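The Ornunby Datum

Short fiction. Filed under: surveying, water, inheritance.
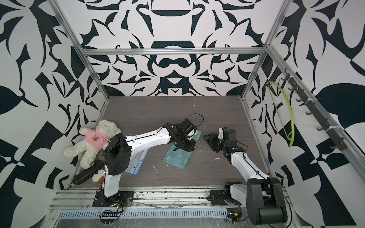 1. The benchmark

The benchmark at Ornunby is a brass bolt set in the north face of the old lock wall. Every height in the valley is taken from it. The bolt was assigned a value of 1,000 when it was set, so that no field in the district would ever need a negative number.

The surveyor arrived in November with a level, a staff and a copy of the Claretti tables. The job was a closed loop from Ornunby to Prindholm and back. The contract allowed a misclosure of 2 millimeters.

The loop closed at 7.

2. The second run

She changed the staff and ran it again in the opposite direction. Same figure, same sign. She checked the collimation on flat ground behind the inn. The instrument was good.

An error that keeps its size is usually a property of the ground. She wrote this in the field book and underlined the word ground.

The innkeeper at Prindholm asked whether the new reservoir would reach his cellar. She told him the heights were provisional. He said his mother had been told the same thing, and brought the soup.

3. Maglaya

The Maglaya farm stood halfway along the loop. Its threshold stone was used as a turning point because it was hard, level and easy to find. In the Claretti tables it carried a small cross, with no note explaining the cross.

She set the staff on the stone in the morning and read it. She read it again after dark, by lamp, with the household asleep. The stone had risen by the missing amount. By dawn it was back.

She repeated this on the next night and the one after. The readings agreed.

4. The report

The report ran to four pages. It gave the weather, the instrument constants and the adjusted heights. The turning point at Maglaya was replaced with an iron pin driven in the lane, and the loop then closed within tolerance.

In the remarks column, beside the threshold stone, she put a small cross. She packed the level, paid for the soup and took the early bus down the valley.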